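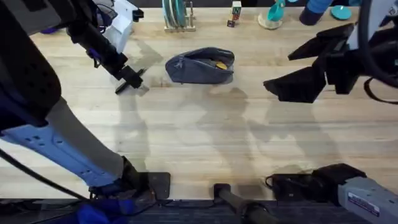 Pouch task, both arms over the table, coin in the open end of the pouch.

Mägi pouch set – README, read the fault part first

Status: usable with exclusions. Collection stopped after the second gripper fault, 306 episodes on disk. Data is as recorded, nothing trimmed.

What it is

Two-arm teleop on a soft zippered pouch. Grasp, lift, hold between both grippers, put down. Some episodes have the coin, some don't, see the coin column in episodes.csv. Fixed view of the table plus wrist views. Other stuff on the table gets moved between sessions, don't rely on it for anything.

The fault

Short version: the left gripper kept closing after the stop command. Happened in 2 sessions. Operator lets go of the trigger, gripper should hold at its current width, instead it creeps shut until the current limit cuts in. With a hard object you'd see it right away in the current. With fabric you don't – the pouch just bunches up between the fingers and the reading stays low for a long time. So the limit we had set was no use here.

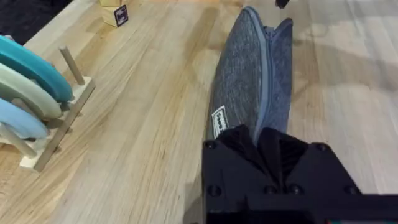 Worse when both arms have hold of it. One side creeping means the pouch gets pulled and the other arm tries to keep position, and then the lift controller sees a load it doesn't expect. In 7 episodes the left arm went into protective stop in mid lift. No one hurt, nobody had a hand inside the line. But the e-stop was on the far side of the operator desk and took too long to reach. It's been moved.

Cause, as far as we know: stale command in the gripper queue. The Rirkix bridge resends the last message if it misses a heartbeat, and the last message was sometimes "close" and not "hold". Povilas Žukauskas found it in the bridge log, I had been blaming the firmware. Not reproduced on the right arm yet. Doesn't mean it's fine.
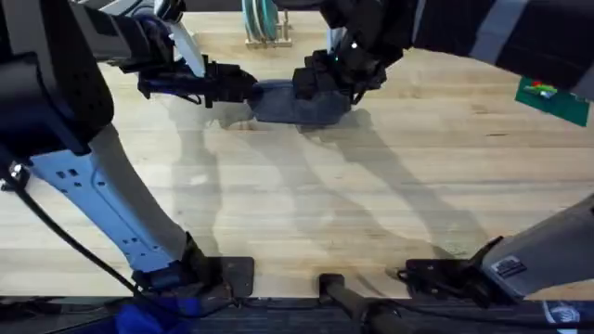
Two-arm hold with the pouch lifted slightly off the table.

What to exclude

– all episodes with fault=1
– some 40 episodes with fault=2. Width drifts but no stop. Fine for vision work, bad for anything that learns from gripper width
– gripper_cmd on the left side is what the operator sent, NOT what the gripper recieved. Use gripper_width

Changes before next run

Bridge now sends hold on a missed heartbeat. Current limit lowered for soft items, separate profile called skotby_soft. Lift is blocked if left and right widths change while the triggers are idle. That last check trips too easily, threshold still needs work.

Open

Wrist camera timestamps lag the fixed one after a protective stop. Resync script is in tools/, run it befor you merge anything. Right arm log from the second session is incomplete, still looking for the rest.

Last edit June 2026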